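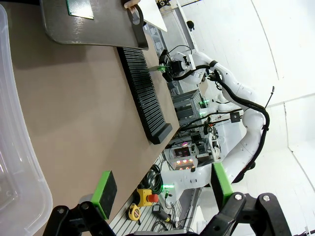

Part 3: Setting up the Demlow weather station

Okay, you've got the mast up and the sensors bolted on, so now comes the part I like best. I'll walk you through it the way I did mine, with the mistakes taken out (most of them, anyway!).

Before you start, put batteries in the outdoor unit first and the indoor display second. If you do it the other way round the display gives up looking and you have to pull the batteries and begin again.

1. Press and hold SET on the display until the clock starts to blink. Set the time, then press SET again to move on to the date.

2. Pick your units. I use Fahrenheit and inches of rain, but I leave the pressure in millibars because that's what the Gillanmont weather page uses and I need to match it in step 4.

3. Wait for the little antenna icon to stop flashing. Mine took long enough that I went and made a sandwich, so don't start pushing buttons.

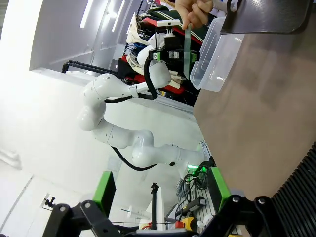

4. Look up the sea-level pressure for your town and type it in with the up and down keys. On the day I did mine it was 1,023. Press SET to save, and wait for the beep!

5. Walk outside and give the wind cups a spin by hand. Somebody should be watching the display while you do it, or you'll be running back and forth like I was.

Note: The rain gauge has a strip of tape holding the tipping bucket still for shipping. Take it off. Imke Thiele wrote to me in April after a very dry month, and yes, it was the tape.

Caution: Don't open the sensor housing while the mast is up. The screws are tiny and the grass is not your friend.

If the display shows dashes for the wind, move it to another room and try step 3 again. I had dashes in the kitchen and good numbers in the hall, 63 degrees and a light breeze, so the hall is where mine lives now. Metal shelves and thick brick walls both cause trouble.

Once the readings hold steady, go on to Part 4, where we hook up the Andano logger and save all this to a file.

Last updated Jun 20, 2025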